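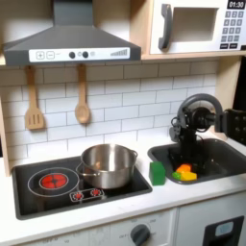
Benjie reckons I should quit fussing over the starter and just bake, and tonight I finally did! Two loaves, 80 percent hydration, Trenel flour, and the crust sang the whole time it cooled. I stood there in my socks listening, grinning like a fool.

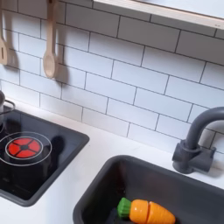 2 min read

Scored the second one with a leaf (wobbly, but a leaf). Took the heel over to Tumelo with too much butter on it. April has been all flat bread until now, so I'm feeding the jar again at 8 and trying rye next!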